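Last updated: November
2 min read

Friday, sorting bench, Gillbridge

Back on the two-bin question. The Jiltell leaflet claims that coloured bins on their own cut wrong drops by 68 per cent. I don't believe it. No control, no word on who was sorting, and nothing about whether the bins carried labels as well. Green means glass in one building and food waste in the next, so I can't see how colour does the work unaided.

Set up on the white table anyway, grey bin on the left, yellow-green on the right, a small gap between them. Bottles go in the yellow-green one. Cans are still to be placed, and the grey bin stays empty until we agree what it is for. 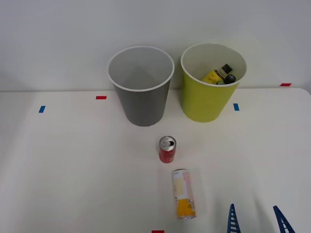

My other doubt is the cans themselves. Orkusine want them kept apart from plastics, fine, but their sheet treats a short can and a tall slim one as the same item. A slim can on its side takes up a different sort of space from a short one standing up, and I'd like to see that tested before anyone orders 1,000 bins on the strength of it.

Also not convinced by the tape. Strips lift at the corners if the table gets wiped down - check them before each run and replace any that have shifted.

To do: 7 runs with the bins as they are, then swap left and right and do the same again. If the colour claim holds after the swap I'll eat my words.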